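Hire Table Linens and Mezzanine Setup – Frequently Asked Questions

Gesta event space, upper level. Maintained by Mahlet Ejigu. Last revised in March.

These answers cover the tables, cloths, small boxes and cabling used on the upper level. For catering, see the separate Kassa sheet at the front desk.
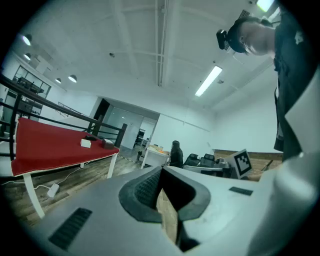
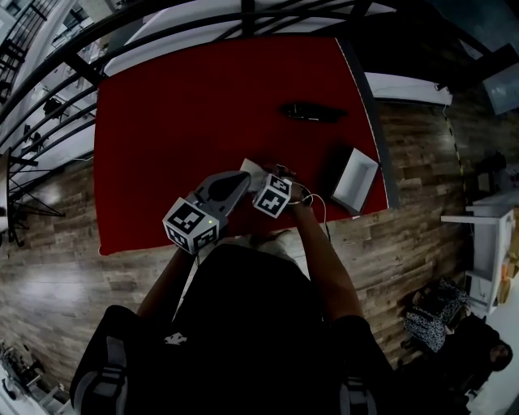 Red cloth on the upper-level table, by the black railing.

TABLES AND CLOTHS

Which cloth comes with the table?
The red one. It is the default for any booking that does not specify a color. Gray and off-white are available on request and are charged at the same rate.

Can we bring our own cloth?
Yes. Measure the drop before you arrive. A cloth that reaches the floor hides the legs but also hides any cable that runs under the table, and you will be asked to pin it up on the side people walk past.

Does the cloth need to be clipped?
For display use, no. For anything that involves picking up and putting down items repeatedly, yes. The cloth creeps toward the person working at it, a little at a time, and small items travel with it. Clips are in the Pavari drawer, second from the top. Use one at each corner and check them at midday.

Why does the cloth show marks so quickly?
The deep red shows lint, paper dust and chalk more than the gray does. Use a lint roller. Do not use a damp sponge while the cloth is on the table; it leaves a ring that shows until the cloth is laundered.

Can we tape things to the cloth?
Low-tack paper tape only, removed the same day. Packing tape and double-sided tape pull the surface and the cloth is then billed at replacement cost.

Can the table be moved?
Yes, with two people, lifted by the frame. Do not drag it. The feet mark the floorboards, and the marks run across the grain and cannot be buffed out. Clear the tabletop first, including items that look too light to matter.

How close to the railing can a table stand?
Leave 60 cm if anyone will work from that side. If no one will, the table may stand closer, but no item may be placed on the strip of tabletop next to the railing. The railing has horizontal bars with open gaps between them, and a pen or a small box that rolls off the table can pass through.

SMALL ITEMS AND BOXES

What boxes are supplied?
Small white cardboard boxes, Parix size 3, delivered flat. Fold the base first, then the sides, then the lid. A box folded lid-first will not sit square and tends to spring open.

Should the boxes be left open or closed on the table?
Open while you are filling or sorting, closed when you leave the table. An open box stands better with its opening facing the person using it. If it is turned away, people reach over it and tip it.

How many boxes can go on one table?
As many as fit in a single row along the right or left end with the middle kept clear. The middle is the working area. Stacking is allowed for closed boxes only, two high.

Where do the pens go?
Flat on the cloth, at the far side, parallel to the table edge. Pens left at an angle end up under the boxes. If you bring a pen case, keep it at the far side as well.

We need to sort cards. Is there a recommended method?
Tadhg Mac Suibhne wrote the current one and it is short:

Empty the box onto the middle of the cloth.
Square the cards into a pile before sorting.
Lift one card at a time, by the short edges.
Place each card into its box face up.
Close the box when its group is complete.

Thin cards are hard to pick up from a bare hard surface. The cloth gives slightly under the edge, and most people find this easier. If a card will still not lift, slide it to the edge of the table and take it from there.

Does the count have to match the packing slip?
Yes. A standard card set is 77 pieces. Count on arrival and again when packing up. Report a short count the same day, in writing, to the address on the slip.

CABLES AND POWER

Can we run a cable under the table?
Yes, if it lies flat and does not cross a walkway. Push the slack well in under the table – legs first, then cable – and do not wind it around a table leg. A wound cable pulls the table when someone catches it with a foot.

Can an adapter sit on the floor?
Under the table, yes. In open floor, no. An adapter on the boards should be far enough in that a person standing at the table cannot step on it.

Are white cables acceptable?
Any color is acceptable. White shows up well against the brown and gray boards. Black is harder to see near the railing and the stand legs, so mark it with tape at each end if you use it there.

How many devices can share one outlet?
No more than four, through one fused strip. Do not plug one strip into another. The limit for the upper level is 8 amps per strip.

THE ROOM

Is the upper level the same as the platform?
Booking forms use both words. They refer to the same raised area, bounded by the black metal railing.

Can equipment be carried up the stairs?
Anything one person can carry with a free hand for the handrail. Larger items need two people and should be booked for early morning, before 9 a.m. The steps are black and the front edges are hard to make out when you are carrying something at chest height.

Can anything be hung from the ceiling beams or the conduit?
Beams: by arrangement, with house fixings only. Conduit: never. It is not load-bearing, and this includes string, paper decorations and fishing line.

Can bags be left by the table?
On the hooks, please. A bag on the floor next to a table leg is the most common cause of trips on the upper level. If you prefer to keep a backpack on while you work, allow extra room behind you.

Where can stands be placed?
Stands with splayed legs take up more floor than they appear to. Place them to one side of the table with all legs fully open, and keep them out of the route to the stairs.

PACKING UP

What has to be done before we leave?
Empty and close all boxes. Return clips to the drawer. Fold the cloth in thirds lengthwise, then roll it. Unplug adapters at the outlet before coiling the cable. Leave the table where it stands.

How long does this take?
Nearly 20 minutes for one table with two people. Packing time counts as part of the booking.

Who do we contact about damage?
Mahlet Ejigu for cloths and tables, Tadhg Mac Suibhne for power and cabling. Include the table number, printed on the underside at the left front corner.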